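Repainting the porch table, round 2

February
by Adesuwa Nwosu

Posted in: House & Yard, Unfinished Business

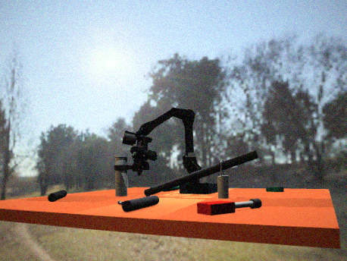
so the color is the problem. Again. Last year I did the whole thing in a gray from the clearance shelf and it looked like a sidewalk. My sister said leave it. I did not leave it.

Went back to the paint counter with a list this time. Four sample pots, all came home in a paper bag that split in the driveway. One is called Karnine, which I kept reading as carmine, and it's a brown. Another is Skalasen, green, nice in the pot, swampy on wood. Did test patches on the underside so the neighbors wouldn't have opinions.

Sanding first. I hate sanding. 18 dollars for the good discs and I still ended up doing the legs by hand with a folded scrap, radio on, hat on, fingers numb. Two evenings. The old gray gums up the paper if you go fast, and I go fast.

Primer: one coat, then I got impatient and it shows near the left leg. Will fix. Probaly.

What the can says vs what I did:
Wait 12 hours between coats. I waited till after supper.
Use a foam roller. Used the brush with the chewed handle.
Don't paint in the cold. Well, it's February.

Anyway the first topcoat went on streaky and I stood there with my coffee hating it, then came back at lunch and hated it less. Wood drinks the first coat, my dad used to say that, and he painted everything we owned including a mailbox that wasn't ours.

Still need: a clear sealer (the guy says Barroso, the other guy says anything but Barroso), new feet for the legs, and something to do with the leftover gray. There's so much gray. If you live close and want a gray thing, email me.

Second coat tonight if teh wind quits. Chairs after that, dont ask me about the chairs.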